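# Trimming your handheld gripper demos before training

I've had a few people ask how I clean up the recordings from the hand-held gripper, so this is my way of doing it. It's the dull bit of the method, and it made more difference to the policy than anything else we tried at Lolturton last winter!

You'll need a folder of raw clips, each with its gripper-width log, and the Kamico viewer (any player that steps one frame at a time will do).

**Step 1: find the travel.** Most of my clips start with a stretch where I'm just walking over to the task, fingers open, not doing anything useful. If you leave all that in, the policy learns to drift about beautifully and then dithers when it reaches the object. Scrub forward until the thing you're going to handle comes into view between the finger pads, then step back 10 frames. That's your start point.

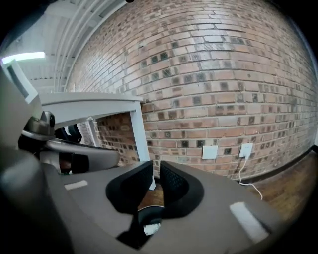 *Fingers open, brick wall and table ahead, nothing between the pads.*

A view like that goes in the bin for a pick-up task. I do keep a handful in a separate folder called "travel", though, which is handy later for checking that the tracking copes with a big plain surface (brick is lovely for this, white walls are a pain).

**Step 2: check the width log.** Plot it next to the video. You want to see it sit flat, drop when the fingers close, and rise again at the release. If the drop comes before the pads reach the object on screen, your two clocks are out. Shift the log and look again. Don't shift the video, or you'll be re-exporting all evening like I was one Tuesday.

**Step 3: cut the tail.** Stop 5 frames after the fingers have opened fully. I used to leave more, and the robot would hover over the thing it had just put down, as if it wanted a compliment.

**Step 4: retrain and compare.** Keep the untrimmed set! I ran both versions on the Vendano arm with the same seeds and the same start positions. We began with 714 clips and threw out 133 completely, mostly for lost tracking, and the trimmed set still won comfortably on the cup task. On drawer opening I couldn't tell them apart, and I haven't worked out why yet.

My trimming script is in the Chaimongkol repo under `tools/trim`. It guesses the start point from the width log, so do check its guesses by eye for the first batch.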